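3.2 Knives and the place setting

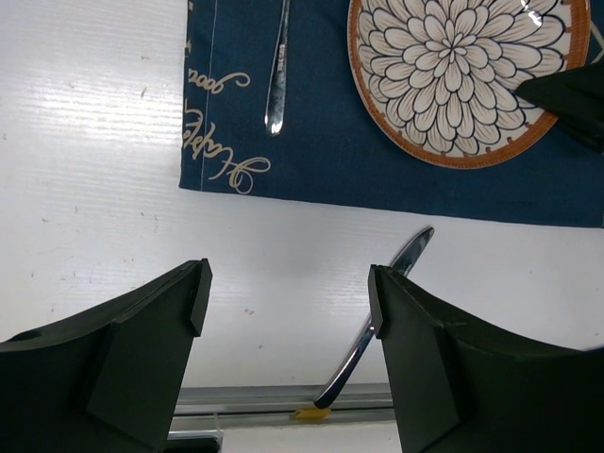

Of all the pieces in a place setting, the table knife turned out to be the one we most enjoyed studying. Forks and spoons have a clear front and back, and people tend to agree on which way they should face. A knife is nearly symmetrical at a glance, so the small choices people make with it – blade in or blade out, close to the plate or well clear of it – say a lot about how they learned to set a table.

We asked 37 adults to set places at home with their own flatware and again in our test kitchen with a plain set from Estier. Across both rounds we recorded 1,313 knife placements. Participants got no instructions beyond the menu, and they could take as long as they liked. Dennis Marsden coded the home sessions and Pankaj Katiyar coded the kitchen sessions; they then swapped a shared set of 180 placements and talked through every one they disagreed on. Most of those talks were about angle, and they were great fun.

Figure 3. A silver table knife with a rounded blade tip, lying at a diagonal on a glossy white tabletop.

We call a knife "parked" when it lies on the table at a clear slant, away from any finished setting. We had expected parked knives to be rare and had no code for them in the first draft of our scheme. They came up 338 times. In the home sessions people often put a knife down this way while they fetched glasses or moved a chair, then came back and squared it to the table edge with one finger. A few never squared it at all, and were quite happy with the result!

Surface finish matters too. On a shiny top, a polished knife picks up bright highlights along its length, and several participants told us this made a crooked one easier to spot. On the matte Weltero table used in the September sessions, the same people left knives at looser angles and seldom went back to them. We return to this difference in Section 4, where plates and napkins are added.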